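Bunoder opens up its breakfast-table teaching sessions

We've been itching to share this one! From February, Bunoder is making its first set of hand-taught kitchen tasks available to outside teams, and I couldn't be happier (or more tired of cereal).

The idea is simple enough. One of us takes hold of a pair of control handles, the two arms on the table copy what our hands do, and the whole thing gets recorded so the robot can have a go by itself later. A run ends when the breakfast is laid, or when I've lost my patience - whichever comes first.
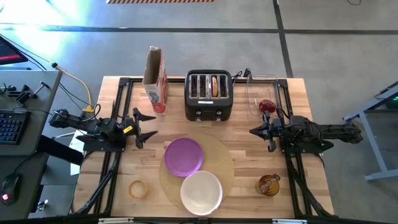 We recorded 800 runs for this first release, and binned another 157 because the driver hesitated too long or bumped something. New drivers get 29 practice goes before we keep any of their work. It took me nearly all of mine to stop snatching at things!

The recordings come with Akov, our playback tool, so you can step through any run at your own speed. Our friends at Enum have been trying it out since the autumn and sent back a long list of grumbles, most of which we've fixed.

Teams who'd like a copy, or a morning at the handles, can write to the Bunoder press desk. Visits are on Mondays only for now.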